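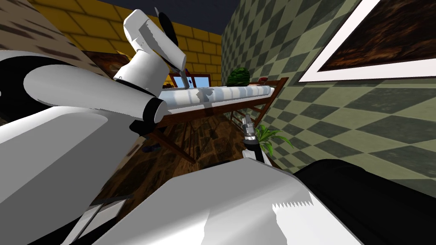
White arm, black gripper, yellow wall. Render.

Print this thread | E-mail this thread

Folk song fantasia for solo accordion: bellows changes in the slow section

gumaro_o
2023-08-27
I'm arranging a folk tune as a concert fantasia for solo free-bass accordion. Slow introduction, theme, two variations, coda. The trouble is in the introduction. The melody sits over a held fifth in the left hand and the phrase runs six bars at crotchet = 44. At the dynamic I want (mf rising to f) I run out of bellows in bar four. The instrument is a Saser converter, 120 bass. Where would you put the change?

t.teuber
Bar three, on the barline, with the left hand re-articulated. A held fifth at f in the low register takes a lot of air on that model. You won't get six bars out of it and you shouldn't write as though you could. Mark the change in the score. If you leave it to the player you'll hear it in the wrong place.

Rosemarie D.
I disagree with marking it. Bellows directions in a published score date quickly and every instrument breathes differently. My Sperling will carry that phrase in one direction if the fifth is thinned to the root after the attack. Drop the upper note on beat two of the first bar and bring it back for the crescendo. The ear fills it in.

t.teuber
The ear doesn't fill in a fifth at crotchet = 44. It hears a note stop.

Rosemarie D.
It hears a note stop if you release it abruptly. A slow key release on a low reed is nearly inaudible under a moving melody. I've done it in the Drullau suite for years and nobody has remarked on it.

Print this post | E-mail this post

k_ankrah
What registration are you using in the right hand? If the theme is on master you're feeding four sets of reeds. Go to bassoon plus clarinet and you get back at least a bar. The colour also suits a folk melody better. Master at the opening leaves nothing for the coda.

gumaro_o
Master, yes. I wanted the musette beating on the long notes. I'll try bassoon and clarinet tonight and report back. The coda is on master with octaves, so the point about saving it is fair.

lutz gerlach
Two separate matters are getting mixed here.

1. Air consumption. Kwaku is right, change the register first.
2. Compression. Before rewriting anything, check the bellows. Close them, undo the straps, hold the instrument up by the treble side with no keys or air button pressed, and watch how fast the bass side drops. If it falls open in a few seconds you have a leak and no arrangement will fix that. On older converters I usually find it at the gasket or under a warped pallet.

gumaro_o
Did the drop test. It opens faster than I expected, mostly in the first third. The gasket tape on one long side is compressed flat.

lutz gerlach
Replace the tape on all four sides, same thickness all round. Sodwood sell it by the metre. Don't mix old and new or the frame will seat crooked.

t.teuber
And still mark the change at bar three. Other people will play this on other instruments.

Rosemarie D.
Which is precisely the argument for not marking it.

k_ankrah
Could be an ossia. Held fifth on the main stave, thinned version above in small notes, a comma in brackets at bar three.

gumaro_o
New tape is on and the register is changed. I now reach the end of bar five at f, or the whole six bars if I start at mp. I've written mp and put the comma in brackets. I didn't use the ossia, as the page was already crowded. Next question will be the tremolo in variation 2, but I'll open a new thread for that.

Print this thread | E-mail this thread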